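The Sweeper

My aunt Sawsan named it Hadik before it could do anything, and I'm still annoyed, mostly since I had a list. I had a whole list! Bunodis was at the top of it, a name I'd been saving from a sea anemone in a library book, and she walked through with a laundry basket on her hip, looked at the two arms lying on a bath towel, and said, "Is Hadik eating with us?" and that was that. Bunodis ended up as the name of the folder on my laptop.

I should say that I was living at her house then. I'd come for a month after the Vendby job folded and I was still there the next March, sleeping in the room with the sewing machine, paying her $600 when I had it and fixing things when I didn't. She never asked when I was leaving. She asked what I was making, and I told her a robot that sweeps, and she thought that over and said she had one already, it was called Sawsan.

The arms came from the Bataineh shop, the one behind the bus depot that sells whatever the factories are done with. Hanan Sabbagh ran the counter. She was somewhere near my age and she wrote every sale in a green ledger with a fountain pen, and she would not sell me the pair until I'd told her what they were for. I said sweeping. She put the cap back on the pen.

"They're good for more than that," she said.

"I know, but I live with my aunt."

She gave me a discount, and I have never worked out what kind of discount it was. Pity, maybe. I carried the arms home on the bus, one trip each, with the joints wrapped in pillowcases, and on the second trip an old man gave up his seat for the one I was holding.

I'll skip the winter, which was wiring. I burned out one driver board and cried over it in the bathroom with the fan on. I learned that you can get a gripper to hold an egg long before you can get it to hold a broom, because an egg stays an egg and a broom is a lever, and the far end of it goes wherever it likes. The first time Hadik picked one up, it turned at the wrist and took my aunt's calendar off the wall. She hung it back up one nail higher. Then higher again in February. By spring she had to stand on a stool to find out what day it was.

Hanan started coming by after she closed the shop. She said it was to see if the arms were being treated right. She brought connectors in her coat pockets, loose, with the lint still on them, and she'd sit on the floor next to me and read numbers off the screen while I moved things — "thirty-one, thirty-one, still thirty-one, are you even turning it?" — and my aunt would bring us tea and step over everything. They talked about people I didn't know. It turned into a habit so slowly that I couldn't tell you which night it stopped being a visit.

She was the one who said to quit with the long broom. I didn't want to. I had it in my head that a sweeping robot should stand there and sweep like a person, long strokes, a bit of dignity. Hanan said dignity was going to cost me another board. Use a hand brush, she said, get the arms down low and let them do the small stuff first. We had an argument about it, a real one, with my aunt turning the radio up in the kitchen so she could pretend not to hear. Hanan took her coat and went home. I ran the long broom sixty-six more times that week (I know because the log kept count, and I'd have preferred it didn't) and it never once did the same thing twice.

So I called her. I said I'd bought a brush. She said what color, and I said did it matter, and she said she was only making conversation, and could she come over.
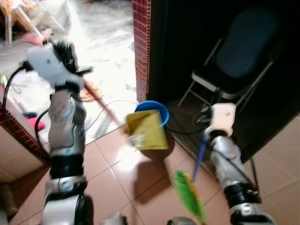 My aunt's tiles are the trouble with sweeping at her house, and I'd known it since I was seven. They're big and pinkish and when the sun gets in they shine back at you so hard that a pile of dust just vanishes. I'd spent days on the vision code and Hadik still went blind in the bright patches. Hanan didn't touch the code. She stood the blue bucket on the tiles and leaned the dustpan up against the front of it, and said to give the poor thing something with a color to aim for. The red-handled broom was lying across the floor by then, and the new brush was up in the right gripper with its green head hanging down. I had my thumb on the stop button. My aunt had come to watch too, and she kept telling me to let it breathe.

It swept. I mean, it moved the brush down and toward us and lifted it and did it again, and on the fourth go a little whitish fluff went the direction it was supposed to go. Three grown women yelled like somebody had scored. Then it swung back too wide and smacked the bucket, which rang, and my aunt said, "He's knocking, let him in," and Hanan laughed so hard she had to put her head on my shoulder, and she left it there for longer than the joke needed.

I didn't say anything. I looked at the numbers on the screen and couldn't have read you a single one.

We kept going until dark. The stroke got shorter and neater, and the pile got to the lip of the dustpan and then wouldn't go over, the way it won't for anybody, there's always that last line of dust. Hadik pushed at it and pushed at it. I said I could write something for that, a kind of flick, and Hanan said she'd like to see me try, and we were both already reaching for the keyboard.

My aunt had been standing behind us in her good slippers. She bent down, took the brush right out of the gripper, which let her — it had never let me — and did the last line in one stroke.

"There," she said. "Now he's seen it."

Then she put the handle back between his fingers and went to see about dinner, and a minute later she called out to ask how many plates, and Hanan said three before I could.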